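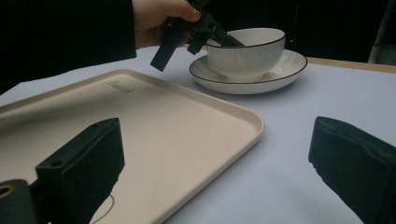

Ticket 5216: Ribbed bowl rocks on its saucer
Product line: Pastura tableware
Opened by: Zaid Ghanem
Status: Resolved
Last updated: 19 January 2018

Zaid Ghanem wrote:
Hi! I bought the white Pastura bowls with the thin dark rim in October and I love them. The ribbing feels great in the hand and they make plain oatmeal look like brunch. One problem: one of my bowls rocks on its saucer. It clicks every time I put a spoon down. The cream tray from Barnis doesn't seem to matter — the rocking is the same with the saucer on the tray or straight on the table.

Support (Peixoto) wrote:
Thanks, Zaid, so glad you're enjoying them! Could you try a few things?
Put the bowl on the bare table, no saucer, and press on the rim at several points.
Do the same with the empty saucer.
Swap in a different saucer and test again.
Run a fingertip around the foot of the bowl and feel for a bump of glaze.

Zaid Ghanem wrote:
Did all of it over lunch. Bowl alone: steady. Saucer alone: steady. Different saucer: still clicks, a little less. And yes, there is a bump on the foot! Tiny, like a grain of rice. I never would have found it by looking.

Support (Peixoto) wrote:
Great find! That's a glaze drip, and it can be smoothed. Wet a piece of fine sandpaper, lay it on a flat surface, and turn the bowl on it with light pressure. Stop and check every few turns. Keep the paper off the outer ribs and the rim line. Rinse well when you're done. If you'd prefer a replacement bowl, we can send one.

Zaid Ghanem wrote:
No need, it took 5 minutes and the click is gone! I checked it with 2 saucers and it sits flat on both. So happy with this. Do the Rivodwood coasters fit under the saucers, by the way?

Support (Peixoto) wrote:
They do, with the felt side down. Closing this one — enjoy the oatmeal!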